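Kitchen Simulation > Add-Ons > Fault Packs

Rosser Shelf Contact Pack, for Memwood kitchens

Hi, I'm Rahel Tanner, and I built this pack after I wrecked a perfectly good May. I had an arm reaching into a simulated fridge for a bottle, over and over, and my logs told me everything was fine. Then we ran the same motion on the real arm at the Clolside workshop and it leaned on a real glass shelf until the shelf cracked. No one was hurt - the cage was shut - but I was picking glass out of the drawer runners until nine at night.
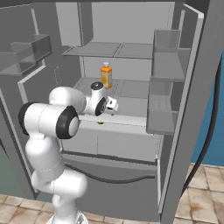
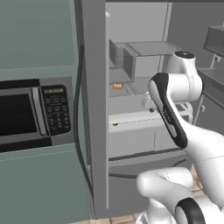

The arm at the open fridge in a Memwood kitchen, with the orange item inside.

So what went wrong? The short version is that our shelf had a shape you could see and a different shape you could bump into. When I drew the fridge model I gave the shelves simple collision boxes and left them a bit lower than the surface on screen. The gripper could sink into the shelf and nothing complained. It looked like a close, tidy approach. The planner thought so too, and it learned to come in low every single time.

I went back through 400 saved reaches after the breakage. In 239 of them the fingers had passed through the front lip of a shelf at some point. I'd watched plenty of those runs myself with a coffee in my hand and never spotted it! You look at the bottle, you don't look at the underside of the hand.

The second problem was the doors. Our old fridge let you swing a door open and then it just stayed put, as if it had been welded there. The elbow could press on it all day. A real door drifts when you nudge it, and then it comes back at you, and the wrist is already inside the compartment by then. We had one run at Clolside where the door closed on the forearm and the arm kept pushing until somebody hit the stop button. That one scared me more than the shelf did, to tell you the truth.

What you get in the pack

Replacement collision shapes for the shelves, the door bins, the lower drawer fronts and the drawer handle. They match what's drawn, including the lips. I did these by hand and it took forever.

Doors that move when they're bumped. You can set how stiff they are, and there's a setting for a worn-out door that won't stay open (my fridge at home was the model for that one).

A contact log called Bendutness. The name was a typo in a folder and it stuck. It writes down every touch between the arm and the kitchen, which part of the arm it was, and how hard it pushed. If the push goes over your limit, the run stops and gets marked as a fault, even if the gripper ends up holding the item.

A set of 205 fault cases you can replay. Most are shelf and door contacts. There are also some with small clutter near the front edge of a shelf, since that's what my planner used to plow through without slowing down.

Setting it up

Close Memwood first, please. If you install with a kitchen open it keeps the old shapes in memory and you'll think the pack did nothing. Copy the folder into your add-ons, open your kitchen, and choose the fridge again from the parts list. The log starts off switched off, so turn that on too.

I keep my push limit at 40 newtons while I'm sorting out a new reach. Please don't copy my number onto a real machine. Your limit has to come from your own arm, your own kitchen and a proper risk assessment, and the pack is no replacement for a cage or a stop button.

Expect your success rate to drop when you rerun old work. Mine fell hard and I sulked for an afternoon. Then I raised the approach height over the shelf lip, slowed the last part of the reach, and had the arm back straight out before turning the wrist. That got most of it working again. The deep corners behind the door bins are still a pain and I don't have a good answer for those yet.

Things it doesn't do

It won't break glass. A shelf in the pack is stiff and stays stiff, so you'll get a fault in the log and no crack. Liquids aren't covered either, and a bottle that tips over just lies there.

The pack only touches the fridge. Microwaves, wall cabinets and countertops keep whatever shapes they came with, and I'd check those before trusting them. I'm working on cabinets next. Door seals are also still just for looks - the arm goes right through them, and I left it that way on purpose because a soft seal made everything run painfully slow on my machine.

If you already own the first Rosser fridge, the update is free and shows up under your downloads. Saved reaches will open fine, but rerun them with the log on before you send any of them to hardware. And if you find a spot where the gripper still slips through something in the fridge, send me the saved run and the log file together. I read all of them, usually in the evening.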